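Dradgate Table Kit — Set-up Guide
Section 3: Laying out and clearing the top

Before you start
Wipe the wood-grain top with a dry cloth. No sprays near the clear panels, they cloud up. Full cleaning notes in section 13.

1. Bowl first. Round wooden one, left side. Leave it empty for now.

2. Green foam block next, toward the right. Handle by the sides, dont pinch the corners.

3. Plush strawberry last. Lay it on its side, near the block. Leafy cap can point any way you like. 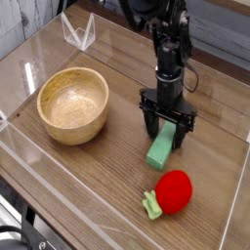
4. Check the gap between pieces. A finger's width is fine. If the strawberry rolls, press it down lightly and let go.

Note: Older Tolar sets came with a painted bowl. Same layout, same steps.

CAUTION: Foam tears. Squeeze only as much as you need to lift it — dents can take nearly 36 hours to come out.

Clearing the top

5. Block goes first. Lift it straight up, a tilt is OK, then over to the bowl.
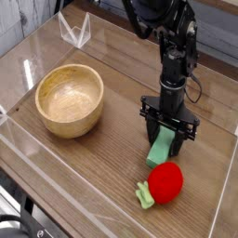
6. Strawberry after that. Pick up by the body. The cap is felt-like and the lobes bend if you pull on them.

7. Both pieces in the bowl? Done. If the block sticks out over the rim thats fine, do not force it down.

Note: Keep the bowl away from heaters and sunny windows. Wood can crack. A little food-safe oil in November, before the dry months, then buff.

CAUTION: Do not lean on the clear panels when reaching over. Go in from the open side.

Spare foam blocks: Plurbridge parts list, item 730. Bowls are listed seperately.

Rev. 2/14/22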